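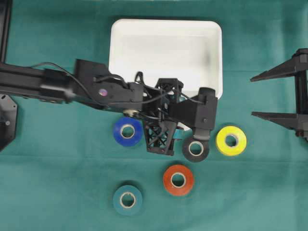
Pre-purchase inspection, two-arm bench cell (tape sorting job)
Filled in by me, with Hanan Boutros chipping in from the budget side. Comments under each line, sorry about the length of some of them!

1. Arms fixed down, no play in the joints
OK. I gave both a good shove with the power off and neither one shifted. Rizk want a yearly check on the mounting bolts and I'd like that in the quote, please, not as an extra we find out about in July.

2. Cables clear of moving parts
Needs attention. There's a fair bit of loose wiring along the top of the arm and I'd be happier with it clipped down. Volow sell a sleeve kit (£100 for the pair, fitting it ourselves), so I've put that in the sums. Hanan thinks we could get by with cable ties. We might, but they go brittle and then somebody has to keep looking at them.

3. Emergency stop within reach from both sides
Fail, for our layout anyway. It's fine standing at the front, but from the far side I had to lean right over the bench. A second button is £220 and I won't sign this off without it.

4. Finger grip and pinch points

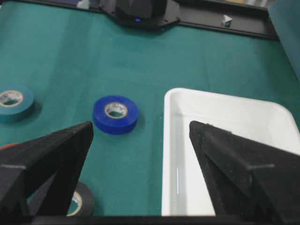 OK with a note. The tips are pointed and they open wide, wide enough for a thumb, so I want the "hands off the mat while live" sign up before anyone is trained on it. Ask Vukia what a spare set of fingers costs too, they must wear out sooner or later and I'd rather have a set in the cupboard.

5. Condition of the handling stock
Mixed. We've been using ordinary tape rolls from stores, and a few are getting tatty.
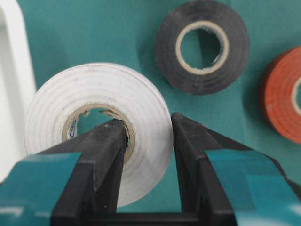

Item 5: white roll, core torn on the inside edge, fingertip in the hole.

I've asked for a fresh box of rolls at the start of each quarter. Pennies next to everything else on this form, so please don't cross it out!

6. Work surface flat and secure
Needs attention. The green cloth is nice and kind on the eyes, but it creases, and I don't fancy it riding up under a gripper. Zekeo do a weighted one. Price to follow, I've pencilled in £200 until they ring back.

7. Tray position marked and repeatable

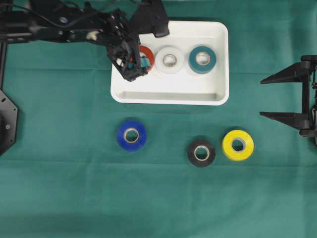
Not yet. The tray just sits on the cloth, so one good knock and every position is out. Two corner stops would sort it, and I can make those from offcuts for nothing.

8. Guarding and floor markings
Not checked. Depends which room we end up with, so Hanan is holding that line of the budget open.

Result: go ahead with the order once items 2 and 3 are in the quote. Item 6 can wait for Zekeo. I'll do the re-check myself, early, before the phones start.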